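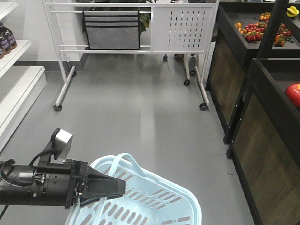

水色の買い物かごと白い棚

買い物かご貸し出し、4月から全館で

図書館の本館入口に置いている買い物かごの貸し出しを、4月から分館を含む全館に広げます。本を何冊も抱えて棚の間を歩くのがつらい、という声が以前から窓口に寄せられており、本館で先に始めていたものです。期間中の利用は延べ3073回でした。絵本をまとめて借りる方、料理や手芸の大型本を借りる方の利用が目立ちました。

使い方は店のかごと同じです。入口脇のかご置き場から取り、借りる本を入れて貸出カウンターまでお持ちください。手続きが済んだら、かごはカウンター横の返却場所へ重ねてください。館外への持ち出しはできません。駐車場まで使いたいという要望もいただいていますが、数が足りなくなるため、当面は館内のみとします。車まで運ぶのが難しい方は職員に声をかけてください。台車をお貸しします。

かごに入れる本は、背を上にして立てると傷みにくくなります。平積みにすると下の本の表紙が反ることがあり、特に紙表紙の雑誌は角が折れやすいのでご注意ください。飲み物、ぬれた傘は入れないでください。かごの中に貸出前の本と返却する本を一緒に入れると、カウンターで取り違えが起きます。返却本は先に返却口へ入れてから、かごをお取りください。

分館では置き場所の都合で数を絞ります。東分館と港分館にそれぞれ16個、児童室には子ども用の小さいものを5個置きます。児童室のかごは床に置いたまま離れると、つまずく原因になります。読み聞かせの時間は置き場に戻してください。

児童室担当のナレディ・ツァバララによると、本館では子どもが自分でかごを持って本を選ぶようになり、一度に借りる冊数が増えた家庭もあるそうです。一方で、上限を超えてカウンターで戻す本も増えました。戻す本は棚に返さず、カウンター脇のワゴンに置いてください。棚の場所が分からないまま戻されると、次に探す方が見つけられません。

貸出冊数の上限はこれまでどおりです。かごがいっぱいになっても上限は変わりません。視聴覚資料は2点まで、予約の多い新刊は延長できません。冊数はカウンターのほか、館内の検索機でも利用者番号を入れて確認できます。

◆書架の並べ替えについて

かごの導入に合わせて、本館1階の書架の並びを変えます。通路の幅を広げるため、実用書の棚を窓側へ寄せ、旅行と地図を階段の手前に移します。郷土資料と参考図書は動きません。作業は閉館後に行い、開館時間に変更はありません。作業が終わるまで、棚の案内表示が実際の場所とずれることがあります。見つからない本は検索機で請求記号を控え、職員にお尋ねください。

新しい配置図は入口で配布します。文字の大きい版もあります。配置図の作成はデクスター・キンケイドが担当しました。間違いや分かりにくい箇所があれば、配置図の裏面に書き込んで意見箱へ入れてください。次の版で直します。

◆寄贈本の受け付け

書架の作業が終わるまで、寄贈本の受け付けを休みます。玄関前や返却口に置いていくことはご遠慮ください。再開の時期は次号と館内の掲示でお知らせします。郷土史に関する資料、地域の団体が出した記念誌などは、休止中も個別に相談を受けます。担当はシャディ・カイシです。電話よりも、資料の題名と発行年を書いた紙をカウンターに預けていただくほうが早く返事ができます。

◆意見箱から

「かごが汚れていることがある」という投書がありました。閉館後に職員が拭いていますが、気づいたときはカウンターへお渡しください。その場で交換します。「車いすに掛けられる袋がほしい」という投書には、布製の袋を用意することにしました。本館カウンターでお渡しします。こちらも館内での利用に限ります。

2020年3月5日発行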